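# Luz de bancada para leque de papel com caligrafia: calor da base com tomadas, sombras e fecho do leque

**Publicado por: bancada_norte**
Secção: Iluminação e pequenos objetos de papel
5 fev. 2024

Estou a preparar uma pequena série de leques dobráveis com caligrafia para consulta e arquivo. Preciso de os ter abertos sobre a mesa, lê-los coluna a coluna e voltar a fechá-los sem forçar as dobras. Não são peças de museu, mas o papel é fino e alguns têm as dobras já cansadas.

A mesa é branca e lisa. Atrás tenho um pano cinzento suspenso, para evitar reflexos coloridos no papel. A luz vem de um candeeiro branco de plástico, de cabeça retangular e haste vertical, cuja base redonda serve também de extensão: três tomadas na base e um grupo de portas USB entre duas delas. Comprei-o na Jumton em agosto, sobretudo para não ter mais uma extensão em cima do tampo. 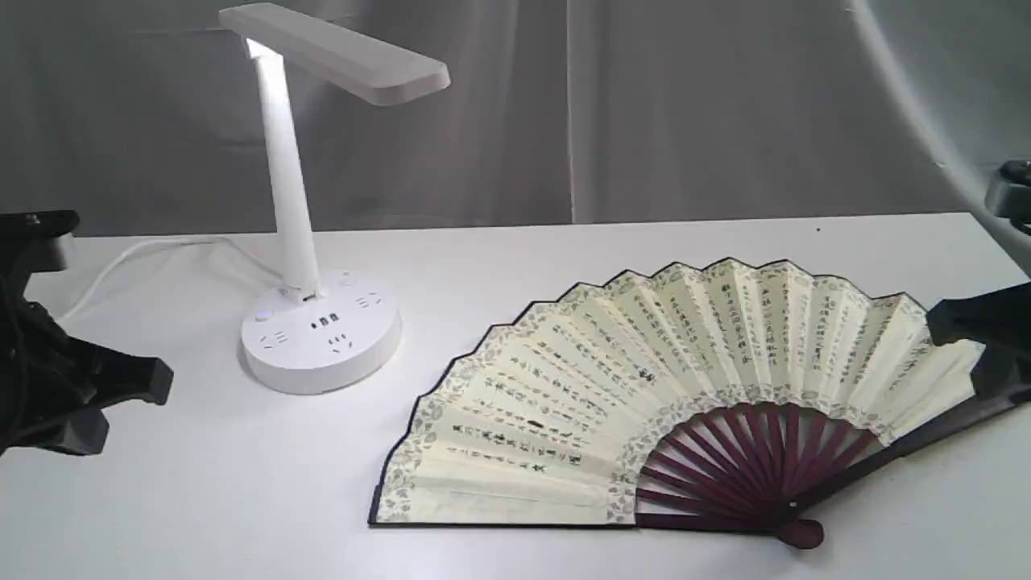
Tenho três dúvidas:

1. A base fica à esquerda do leque, próxima do papel. Se ligar carregadores às tomadas, o calor pode afetar a folha? A distância que consigo manter é de 50 cm, mas nem sempre há espaço para tanto.
2. Com o candeeiro só de um lado, as dobras fazem sombra umas nas outras e os traços finos perdem-se nos vincos. Compensa uma segunda luz, ou é preferível rodar o leque?
3. Qual é a sequência correta para fechar um leque destes depois de estar aberto durante uma sessão inteira? Já vi recomendações contraditórias (fechar de uma vez, fechar vareta a vareta, deixar meio aberto durante a noite).

O cabo de alimentação é fino e branco, quase da cor do tampo, e sai por trás da base para a esquerda. Já dei por mim a puxá-lo sem querer com a manga. Se alguém tiver uma solução que não passe por colar fita no tampo, agradeço.

Não pretendo restaurar nada. Só manusear e ler.

---

**fibra_longa**

Respondo pela ordem das dúvidas e acrescento uma nota sobre o cabo.

**Calor da base.** Convém separar duas coisas: o calor da própria lâmpada e o calor dos transformadores ligados às tomadas. Num candeeiro de LED, a dissipação faz-se sobretudo na cabeça e na haste, e a essa distância é irrelevante para o papel. Os carregadores são outro assunto. Um transformador compacto em carga plena pode ficar bastante quente ao toque, e se estiver numa tomada lateral virada para o leque aquece o ar a poucos centímetros do tampo.

A 50 cm não há problema. A menos de um palmo eu não ligaria nada na tomada virada para o papel. O dano típico, nestes casos, é uma secagem desigual: a ponta do leque mais próxima perde humidade antes do resto, encolhe ligeiramente e a folha começa a repuxar nas varetas. Isto nota-se como uma ondulação que não acompanha as dobras.

Regra prática que uso:

- base do candeeiro sempre fora do arco que o leque descreve ao abrir;
- tomadas do lado do papel vazias durante a sessão;
- nada a carregar na base enquanto a peça está aberta, se houver outra tomada na sala.

Confirme também a carga máxima indicada na etiqueta da base. Estes modelos combinados servem para carregadores e pouco mais. Não ligue aí aquecedores, ferros, espátulas aquecidas nem desumidificadores.

**Sombras nos vincos.** Um leque aberto não é um plano. É uma sequência de faces inclinadas alternadamente, e uma luz lateral baixa ilumina metade delas e deixa a outra metade em meia sombra. Para detetar relevo, abrasão ou papel levantado, isso é útil. Para ler caligrafia é o contrário do que se quer.

Sem comprar nada, há duas correções:

- subir a cabeça do candeeiro, ou afastar a base e inclinar a cabeça, para que a luz chegue mais de cima;
- colocar do lado oposto uma folha grande de cartão branco mate, na vertical, fora da área de trabalho, que devolve luz às faces em sombra.

O cartão resolve a maior parte dos casos. Uma segunda luz só compensa se for da mesma temperatura de cor. Misturar duas lâmpadas diferentes num papel creme dá uma face amarelada e outra azulada, e a tinta parece ter dois tons. Rodar o leque obriga a manuseá-lo mais vezes, e é o manuseamento que gasta as dobras. Eu rodava a luz e deixava a peça quieta. Se tiver mesmo de rodar, ponha o leque sobre uma folha de poliéster e rode a folha.

O pano cinzento está bem escolhido. Passe-o a vapor noutro sítio, se quiser tirar vincos, nunca com o leque na mesa.

**Leitura das colunas.** Em caligrafia disposta em colunas, a leitura tradicional faz-se de cima para baixo e da direita para a esquerda. Para um registo, numere as secções entre dobras seguindo esse sentido e mantenha-o em todas as peças. Quem numerar da esquerda para a direita vai ter fichas incompatíveis com as transcrições, e corrigir isso depois é muito aborrecido.

**Fecho.** Depende da resistência das dobras, mas para papel cansado faço assim:

1. Retirar da mesa tudo o que esteja no arco de fecho.
2. Segurar a vareta guarda fixa com uma mão, sem apertar a folha.
3. Com a outra, trazer a guarda móvel em pequenos avanços, deixando cada dobra assentar no vinco que já existe.
4. Parar assim que uma dobra queira inverter. Reabrir um pouco, orientar o vinco com uma espátula de osso ou de teflon e recomeçar.
5. Com o leque fechado, colocar uma cinta de papel sem acidez, folgada. Nunca um elástico.

Fechar de uma vez só funciona em leques novos ou muito usados, em que as dobras já têm memória. Deixar meio aberto durante a noite não traz vantagem e acumula pó.

**Cabo.** Passe-o pela traseira do tampo e prenda-o por baixo, com uma pinça de mola na aresta. O essencial é que haja folga entre a pinça e a base, para que um puxão chegue à pinça e não ao candeeiro. Se o contraste for o problema, uma manga têxtil escura sobre os primeiros centímetros torna-o visível.

---

**oficina_plistimura**

Concordo com quase tudo. Discordo em dois pontos e acrescento a questão da posição vertical.

Primeiro ponto: a humidade relativa da sala pesa mais do que a base do candeeiro. Com 50 % estáveis, um carregador morno a um palmo não faz diferença mensurável numa sessão curta. Com a sala a oscilar, qualquer fonte de calor agrava. Antes de reorganizar as tomadas, eu punha um termohigrómetro na mesa e registava durante uma semana. Usamos um Kundum simples, sem ligação à rede. Custou 119 reais e chega perfeitamente para isto.

Segundo ponto: a espátula no passo 4. Em papel com tinta em cima do vinco, prefiro não tocar na face escrita. Oriento a dobra pelo verso, com uma tira de papel japonês enrolada. A espátula de osso, mesmo bem polida, deixa brilho na tinta se houver pressão.
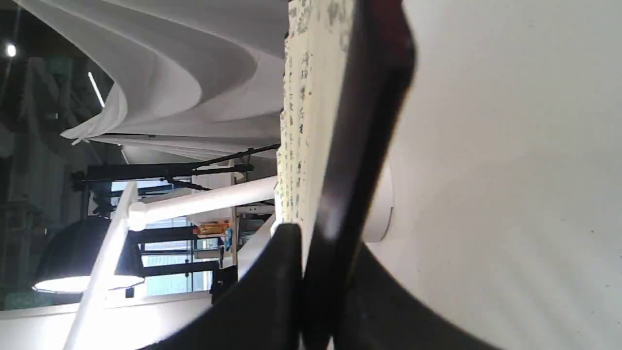

Quanto à posição vertical: há quem levante a folha para comparar a inclinação dos traços ou para ver o verso. É aceitável por períodos curtos, com três condições.

- O apoio deve ficar ao longo de uma borda rígida, nunca num só ponto da folha livre.
- A superfície que toca no papel tem de ser lisa, limpa e sem arestas. Borracha escura vulcanizada está excluída em contacto prolongado, dado que pode migrar e manchar.
- O peso deve assentar em baixo. Papel pendurado pela ponta alonga-se junto às dobras.

Se a peça tiver manchas acinzentadas ou zonas esbatidas na parte superior, registe-as antes de qualquer manuseamento, com luz difusa e depois com luz rasante. As duas leituras dão informação diferente: uma mancha que desaparece com luz difusa costuma ser relevo ou sujidade superficial, e uma que se mantém nas duas costuma estar dentro da fibra. Não tente limpar com borracha. Em papel creme fino, a zona limpa fica mais clara do que o resto e chama mais a atenção do que a mancha.

Sobre a iluminação geral da sala, vale a pena testar com as luzes de teto apagadas. Uma luminária fluorescente ao fundo é suficiente para alterar a cor aparente do papel e para criar um segundo sistema de sombras, mais fraco, que confunde a leitura dos vincos. Tecido branco suspenso também devolve luz para a mesa. Nem sempre é mau, mas deve ser constante de uma sessão para a outra, ou os registos deixam de ser comparáveis.

Para a ficha de cada leque anotamos:

| Campo | Conteúdo |
|---|---|
| Número de inventário | sem hífens (por exemplo, 1902) |
| Sentido da numeração | direita para a esquerda |
| Posição da luz | esquerda, direita ou superior |
| Refletor | sim ou não |
| Estado das dobras | firme, cansada, aberta |
| Humidade no início e no fim | em percentagem |
| Manchas | localização por secção |

O último campo é o que mais falha. «Canto superior» não serve num leque aberto. Use o número da secção e a distância à borda exterior.

---

**tinta_seca**

Tenho um candeeiro parecido, da McIntyre, também com tomadas na base. Nunca tive problemas com calor, mas o botão em cima da base é sensível demais e apaga-se quando lhe encosto a mão. Acabei por o pôr mais atrás.

Para fechar os leques faço devagar e pronto. Os meus são de loja, não sei se conta.

---

**bancada_norte**

Obrigado. Fico com o cartão branco do lado direito e a pinça na aresta traseira do tampo. Vou deixar as tomadas livres durante as sessões, até ter uma semana de leituras de humidade.

A numeração estava mal feita em oito fichas, da esquerda para a direita. Vou refazê-las antes de continuar.

Fica em aberto o papel japonês enrolado: que gramagem usam para orientar as dobras pelo verso?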